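Laluven 食卓くだもの写真集 README

はじめに

Laluvenを開いてくださってありがとうございます。これは、食卓の上に果物や小さなトマトをならべて撮った写真と、その一枚ごとに付けた短いメモをまとめたデータ集です。まとめ役はShivam Mathurです。もともとはTirkolcombeという小さな台所まわりの記録プロジェクトの一部で、皿や鍋の写真といっしょに置いてあったのですが、果物の枚数ばかりがどんどん増えてしまい、とうとう独り立ちさせることにしました。日本語のメモが中心なので、このREADMEも日本語で書いています。少し長くなりますが、お茶でも飲みながら読んでいただければうれしいです。

収録しているもの

写真は4000枚を超えました。撮影の区切りを「卓」と呼んでいて、いまのところ159卓あります。一卓というのは、テーブルクロスを敷いて、器を置いて、果物をならべて、片づけるまでのひと続きのことです。卓によって枚数にはずいぶん差があり、気持ちのいい光が入った日はつい多くなりますし、曇りの日はあっさり終わっています。そのあたりは均していません。

品目のラベルは13種類です。オレンジやみかんの仲間、キウイ、ミニトマトあたりがよく出てきます。トマトは果物なのか、というご意見を何度かいただきましたが、食卓にならべたときの丸さと色がとても良いので、このデータ集では仲間に入れています。どうか大目に見てください。

フォルダは三つに分かれています。

photos　写真そのもの。卓ごとに小分けにしてあります。
notes　一枚ごとのメモ。品目、器、クロスの柄、光の具合を書いたテキストです。
cloths　クロスの柄の一覧。柄の呼び名と、どの卓で使ったかの対応表です。

テーブルクロスについて

最初のころは無地のクロスばかり使っていました。果物がくっきり見えて扱いやすいのですが、何十卓も続けていると、どうしても見ているほうが飽きてきます。それで柄物を足していったところ、思いがけず楽しいことになりました。とくにピンクと白のチェックに肉球といちごが入った柄は、本物の果物のとなりに印刷のいちごがいるという、なんともにぎやかな卓になります。notesの中では「肉球いちご」と呼んでいますので、検索のときはこの呼び名をお使いください。

柄物の卓でメモを書くときの約束は、印刷された果物は品目に数えない、ということです。クロスのいちごは「柄」の欄に書き、品目の欄には卓の上に置いてあるものだけを書きます。あたりまえのようですが、夜遅くに作業していると、これが意外と混ざるのです。古いメモには取り違えが残っているかもしれません。見つけたらぜひ教えてください。 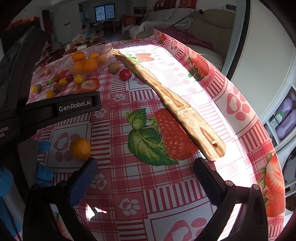
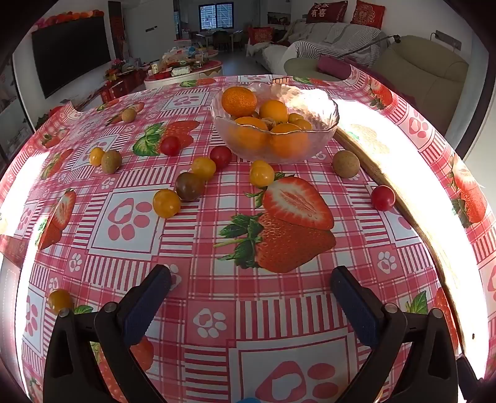
「肉球いちご」の卓から2枚。どちらもガラスの鉢にオレンジ、クロスの上にはミニトマト。

器と、器の外

果物の置き場所は「器の中」「器の外」の二つだけに分けています。以前は「器のそば」「卓の端」などと細かく分けていたのですが、どこまでが「そば」なのか、書く人によってまるで違ってしまい、思いきってやめました。鉢の中で重なっていて下のほうが見えないときは、見えている分だけを書きます。たぶんこの下にもう一つあるはず、と思っても書きません。

透明なガラスの鉢は、中身が横からも見えるので重宝しています。ただ、縁が光を受けると果物の輪郭がわかりにくくなることがあります。そういう写真も捨てずに入れてあり、メモの「光」の欄に「反射あり」と添えています。

色の書き方

ミニトマトは赤や黄色のほかに、焦げ茶に近い色のものもあります。品種名はあえて書かず、見たままの色で「赤」「黄」「茶」としています。買ってきた本人は品種を知っていることもあるのですが、写真から読み取れないことはメモに入れない、というのがLaluvenの決まりです。

キウイについては、小ぶりで茶色くて毛羽立ったものだと、写真だけではほかの果物と見分けにくいことがあります。迷ったら品目を「丸・茶」としておき、備考に「小さいキウイか」と書いてください。自信のない答えを一つに決めてしまうより、迷ったことがそのまま残っているほうが、あとから使う人にはずっと親切だと思っています。

棒や枝が卓にのることもあります。これは13種類のラベルには入らないので、「その他」の欄に自由に書いていただいてかまいません。「薄茶の棒、ゆるく曲がる、節あり」くらいの書き方で十分です。材質がはっきりしないときは「竹か枝か不明」としてください。

光と時間

撮影は窓からの自然光が中心で、卓の片側だけに日が強く当たっていることがよくあります。白っぽくなった部分の補正はしていません。notesには「片側に日」「全体に明るい」「曇り」といった言葉で残してあります。二月の卓は全体に光が低く、影が長めです。冬の光の写真だけを集めたい方は、そのあたりから見ていただくと早いと思います。

使い方と、できればのお願い

料理の本の挿絵の参考にしたり、果物の数え方の教材にしたり、壁紙にしたり、どうぞご自由にお使いください。公開の場で使うときは、どこかに「Laluven」と書いていただけると励みになります。メモの文章を書き直して使っていただくのもかまいません。

苦手なこともお伝えしておきます。大きな果物がほとんどありません。すいかは一度も出てきませんし、メロンも半分に切ったものが少しあるだけです。器もガラスの鉢に偏っていて、木や陶器のものはまだわずかです。季節の偏りもあり、柑橘が多い冬から春にかけての卓が全体のかなりの部分を占めています。

姉妹編のこと

パンと焼き菓子を集めたPal、野菜かごのPlembergという姉妹編も準備しています。メモの書き方はLaluvenとそろえるつもりですが、Plembergのほうは葉物の数え方でまだ悩んでいて、もう少しかかりそうです。ほうれん草は一束で一つなのか、葉で数えるのか、良い知恵をお持ちの方はお知らせください。

直した点の控え

・「器のそば」「卓の端」を廃止し、「器の外」にまとめました。
・柄の呼び名を整理しました。「いちご猫」と「肉球いちご」は同じ柄だったので、後者にそろえています。
・「みかん」と「オレンジ」の区別が怪しいメモに「柑橘・要確認」の印を付けました。まだ途中です。

メモの誤りや、柄の呼び名についてのご提案は、Shivam Mathurまでお寄せください。返事は少しのんびりですが、いただいたものは全部読んでいます。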